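ハンドグリッパーでお手本データを録るときの手順(うちのサークル版)

8月の合宿が終わってから「あれどうやって録ってたの?」と他のサークルの人に何度か聞かれたので、忘れないうちにまとめておきます。うちはロボットサークル「Jurnen」で、学内の把持コンペに出るために、手持ちのグリッパーで人間がお手本をやって見せて、それを学習に使っています。先輩のHülyaさんが残してくれたメモがもとですが、かなり私の好みが入ってます(笑)

■用意するもの
・手持ちグリッパー(カメラ付き)
・位置合わせ用のマーカーを印刷した板
・つかむもの。最初は小さい木のブロックがおすすめ
・充電済みのバッテリーと、空き容量のあるSDカード
・記録ノート。紙がいいです、紙!

SDカードは前の晩に必ず空にしておいてください。私は一度これを忘れて、午前中の分がまるごと録れていませんでした。あのときのMüzeyyenの顔は今でも夢に出ます。

■手順1 グリッパーの動作チェック
電源を入れる前に、まず指を手で開いたり閉じたりして、引っかかりがないか確かめます。ちょっとでもギシッとしたら、そのまま続けないでネジを見てください。うちのはだいたい左の指の根元がゆるみます。それからレンズを拭く。指紋がついていると映像全体がぼんやりして、あとで泣きます。メガネ拭きで十分です。
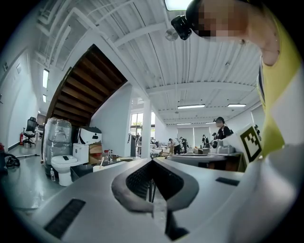

録画を始めたら、声で「テイク番号・物の名前・自分の名前」を言います。ノートにも同じことを書いておくと、ファイル名がぐちゃぐちゃになっても復旧できるんですよね。うちはデータの置き場を「Clestotura」と呼んでいて、番号がずれるとここの自動仕分けが全部止まります。なので番号だけは本当に丁寧に。

■手順2 マーカーで位置合わせ
マーカーの板をカメラの前でゆっくり動かします。近く、遠く、斜め、とひととおり。急ぐとブレて検出されないので、自分では「遅すぎるかな?」と思うくらいでちょうどいいです。Tülinは心の中で童謡を一曲歌うそうです。私は途中で歌詞がわからなくなるので、普通に深呼吸してます。

印刷した紙がふにゃふにゃだと精度が落ちるので、かならず硬い板に貼ってください。テープの端がマーカーの黒い枠にかかるのもダメです。光沢のある紙も照明が反射してしまうので、うちでは使わなくなりました。

■手順3 つかむ練習
いきなり本番を録らないで、まず3回くらい素振りをします。コツはこんな感じです。

・物の真上まで来たら、いったん止まる
・指を閉じるのは、腕が止まってから
・持ち上げるときはまっすぐ上へ
・置いたあと、指を開いて一呼吸してから離れる

慣れてくると全部つなげて速くやりたくなるんですが、そこはぐっとがまん。速い動きのデータを混ぜたら、学習したモデルまでせっかちになって、物を弾き飛ばすようになりました(Aníbalが床をはいまわってブロックを探す羽目に……)。
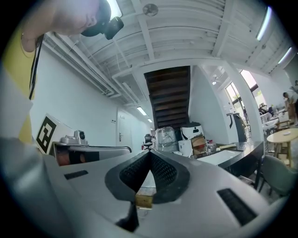

木のブロックが安定してきたら、やわらかいもの、すべるもの、細長いもの、と難しくしていきます。一種類につき100テイクが目標です。数字だけ見るとうんざりしますけど、2人組で録る係と書く係を交代しながらやると意外とすぐです。ひとりでやると途中で番号を飛ばします。私は飛ばしました。

■手順4 見直しと片付け
録り終わったら、その日のうちに早送りでいいので全部見ます。捨てるのは次のようなテイクです。

・つかむ瞬間が手や袖で隠れている
・始まりか終わりが切れている
・途中で落として、拾ってやり直している

落としたテイクは失敗例として使えることもあるので、うちでは消さずに「保留」フォルダへ移しています。ここは意見が分かれるところで、Elif Nazは「迷ったら捨てる」派。どっちでもいいけれど、チームの中でルールは揃えておいたほうがいいです。

最後にバッテリーを外して充電器へ、グリッパーの指先のパッドは乾いた布で拭いて箱へ。ケーブルはきつく巻かないで、ゆるい輪っかにしてください。断線すると部費が飛びます。

学習にかける側の手順は、Elif Nazが別のページに書いてくれる予定です。催促はしてあります!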